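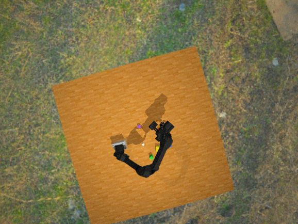
Notes for the Tuesday talk, simulation half

Say hello, thank the Momport club for having us back, and check they can hear me at the far end (last year they couldn't, bless them, and were too polite to say so).

Start with how the students got going. We gave them the simulator before anyone touched the real arm, and oh, the grumbling! But by March the Flotevano team had got through 620 practice runs and hadn't so much as scratched a table.

Explain the task: pick up the coloured block you're asked for, put it down where you're told, go back to rest. Sounds like nothing at all. Then let them guess how many of the first 100 tries worked. Pause, enjoy it. The answer is 2.

Move on to shadows, which I could happily talk about all evening, so keep an eye on the clock. The Clamon group moved their simulated sun at run 451 and had to retune their colour matching from scratch. Ask if anyone has had the same trouble at home.

Hand out the worksheets before questions, as people drift off towards the tea.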